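The mezzanine is growing on me

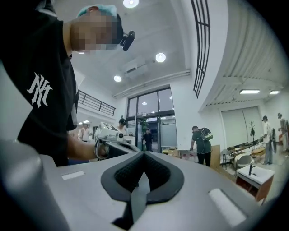 So I've had the studio since January, and I keep changing my mind about the upstairs bit. When Halldóra Hjaltested took me around the first time I nearly said no, because a mezzanine in a unit this small seemed like a place to bump my head and lose boxes (I was right about the boxes). But the black railing won me over! Vertical bars, horizontal bars, nothing fancy, and against all that white ceiling it makes the whole place look like somebody had a plan. The recessed lights are nice too, nice and even when you're working underneath, although I'd have put the air-conditioning unit anywhere other than in between them.

Now, paint. I've been going back and forth on leaving the ceiling white, and for now white wins, mostly because I priced it and the quote came back at $925. No thank you! I spent $112 on a rug instead and I'm very happy with it.

Next up is getting the two big shelves upstairs without scratching that railing. If you've moved shelves up a narrow stair, please tell me how you did it.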